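23 May 2024

My new running shoes came this morning, the Stundix ones in size 41 that Annick advised me.

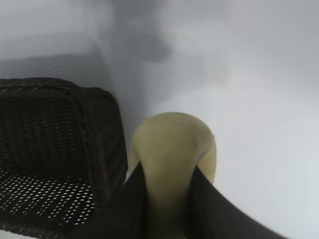 I wore them in the kitchen first, then I ran 30 minutes along the canal. They are lighter than my old pair and the heel is soft, but the left one presses a little on my small toe. Maybe I tied it too strongly. Liette says I should go half a size bigger and change them while the shop still accepts it. I paid 49 pounds, so I don't want to make a mistake. Tomorrow I will try with the thin socks. The race with Carter is in July and I have not yet run more than eight kilometres.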